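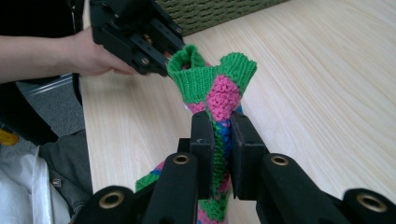
Lurnberg, 1st November

Typing this on the train home so excuse the thumbs. Open day at the Asolthorpe ground, gates at noon, first one since the new stand went up. Long line for the stadium tour, shorter one for the training center, so I did the training center first. Good call.

Our guide was Snædís Blöndal, under-19s coach, talks fast, walks faster. Two full-size grass fields out back, one turf field under a dome. Turf was relaid over the summer and smells like a tire shop. She let the kids take penalties on it against the third-choice keeper, who was in no mood to be generous. Saved most of them. One little girl in a Wedville shirt (brave) chipped him and ran off screaming.

Gym next. Smaller than I expected, 12 bikes in a row facing a wall, a whiteboard with the week's weights on it that we were asked not to photograph. Ice baths. Someone's dad put his arm in up to the elbow and regretted it.
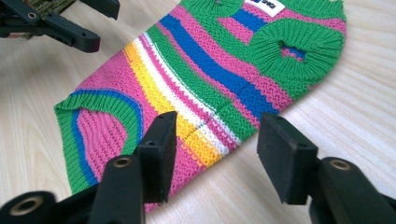 Then the physio room, two tables and a lot of tape, and on to the video room, which was the best part for me. 40 seats, proper ones. Kári Þorgeirsson from the analysis staff ran clips of the away loss at Wedville, the second goal over and over, showing how the left back gets dragged inside and the whole line goes with him. He took questions and didnt duck any. Asked why they keep playing short from goal kicks when it cost them that one, he said it has got them up the field far more often than it has hurt them, and put up the clips. I'm half convinced.

Stadium tour after. Home locker room fine, away locker room painted a horrible beige. Tunnel is tiny. New stand holds 2556 and the view from the back row is great, no posts, though the wind comes straight through the gap at the corner. Bring a coat in Novmber. 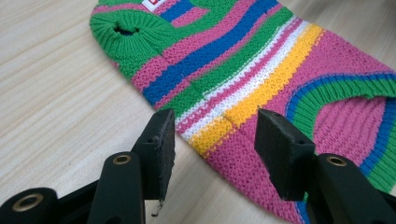
Photo: Danica Hodžić

Q&A in the club bar to finish. Captain Tove Toft on her knee: running again, no contact work yet, wouldn't give a date. Fair enough. Head coach Auður Bergmann said she wants one more midfielder in the winter window and wouldn't name anyone either. Big groan from the room. She did say the cup game against Sandhu will get a full-strength side, which got a cheer.

Food: pie decent, coffee bad, ran out of fries before three. Parking a mess, take the train. Tour tickets for the next one go through the club shop, not the gate, lots of people got caught out by that.

Changing trains now. Will put the rest of my notes on the video session up tomorrow.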